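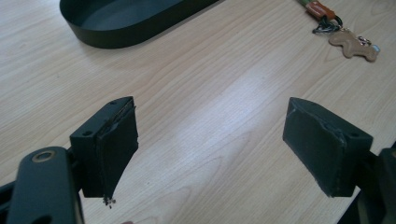
The tabletop in the front room. Pale wood, fine grain, bit of shine from the light.

TABLE NEWS (quick one, newsletter goes out at 4 and I still have the calendar to do)

OK so the table is back in use as of Monday. Thanks for putting up with the folding ones. Lots of you asked what got done and how to look after it, so I am putting it all in one place and you can stop emailing me, kidding, keep emailing.

What it is. Solid wood top, 94 inches long, came from the old Hemik office when they moved out. Been at Gedel since before we had the front room. Used for mending night, the seed swap, tax help, puzzle table, cake sale, pretty much everything. Most of you have spilled something on it. I have.

What was done. Old finish sanded off, top only. Legs left alone, they are fine, and also we ran out of weekend. Then two thin coats of Bilto oil, a night between, then left for most of a week with the windows open. The smell is nearly gone. If it bothers you sit at the window end.

Sanding went with the grain the whole way. Took forever. The marker stain by the door end came up better than expected, the ring from the soup pot did not, it is fainter but it's there and we decided to stop before we made a dip. Same with the row of little dents from the year of the leather punching. Those are staying.

Color is a lot lighter than before! Several people walked in and asked if it was a new table. Same table. The dark was old varnish and whatever else was in there. It will yellow a little over time, oil does that.

What it cost. Total for the room came to $1638, and that's not just the table – it's the table, the two replacement benches, the lamp over the sink end and the delivery charge for the benches, which I am still cross about. Paid for out of the January cake sale and the leftover from last year's roof money. The full list with receipts is in the blue folder by the kettle if you want to look. Oil and sandpaper were the cheap part. The benches were not.

Looking after it. Please read this bit even if you skip the rest.

Hot things on a mat. Mats are in the top drawer, left of the sink. Duangkaew has been dropping off the Thursday soup in those big metal pots and they hold heat for hours, so pots go on the counter now and get ladled from there. They know, they're fine with it.

Wipe spills when they happen. Damp cloth, then a dry one. Tea and tomato are the worst. No spray cleaner, no bleach wipes, none of the orange stuff under the sink. Warm water and a drop of dish soap does it.

Cutting mats under anything with a blade. Mending people, this includes rotary cutters. There are four big mats now, stored flat behind the bookcase, please not rolled, the last one never recoverd.

Paint and glue – paper down first. Newspaper can leave print on oiled wood so use the brown roll. The roll is on the hook in the closet. If the roll runs out, write it on the board so I know.

No tape on the wood please. I know it's handy for the seed swap labels. Use the little card stands, there's a shoebox full.

Don't drag things across it. Sewing machines especially, lift and set down. If it's too heavy to lift ask whoever is next to you.

Pulled threads and fluff: mending group, a dry brush along the grain gets nearly all of it up. Brush is with the mats. A wet cloth only smears lint around and then it dries on.

If you do mark it, tell me. I won't be mad. A small mark gets a rub with fine paper and a dab of oil and it takes five minutes if I hear about it that week. There's half a can of Bilto left, on the high shelf with the lid taped. Please don't do it yourself with the olive oil from the kitchen. Someone did that to the bread board and it went sticky. Oily rags don't go in the trash balled up either, lay them out flat outside till they're stiff, they can catch fire. That is a real thing.

Next coat will be some time in the fall, probably over a long weekend so we lose fewer groups. I'll put a sign-up sheet out. Two or three people is plenty, any more and we bump elbows.

Benches. They're a touch lower than the old chairs so some of you will want a cushion. Cushions are in the chest under the coats. The old chairs are stacked in the hall and free to anyone who can carry them off, a couple need a screw tightening and one has a bad leg with a note on it. Whatever is left at the end of the month goes to the reuse shop.

Bookings for the front room are open again, usual sheet, usual door. Evenings are filling up fast, mornings wide open. If your group got moved to the back room while the oil dried you're automaticly back in your old slot, no need to rebook. Puzzle people, your half-done one is on the board on top of the piano, covered with a sheet. Over 4000 pieces in that thing and it was carried very slowly. Put it back on the table whenever you like, felt side down.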